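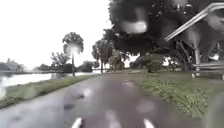
Yesenia Bermúdez has walked the Illside water path for 15 years, mostly before breakfast, mostly alone. We caught her at 7 in the morning with a thermos and not much time.

"Rain's the best of it," she says. "You get the whole thing to yourself. The asphalt goes shiny, the grass smells. People stay in bed, fine by me."

She lives up by the Beltrán bakery. Used to drive to work. Sold the car, took to the path, never went back. Thirty minutes each way if she doesn't stop. She stops.

What for?

"The palm. I always look at the palm. One skinny trunk and that messy head on it. My sister says it looks like a mop. I like it better than any of teh others."

Not everything is rosy. She wants the edges looked after, where the paving meets the grass. Bikes are another sore point. "Ring a bell. That's all. In the wet you need room to slow down and they don't leave any."

Her neighbor Guadalupe Alvarado got 131 signatures last February asking for a bench by the water. No bench yet. Bermúdez signed, though she's not sure she'd use it.

"I'd sit down and then I'd be late. But for the older folks, yes. My mother would of walked it every day if she had somewhere to rest."

Any advice for a first-timer? Decent shoes, she says. A hat and not an umbrella, the wind comes straight down the water. Then she screws the lid back on the thermos and looks at her watch. Work at 8.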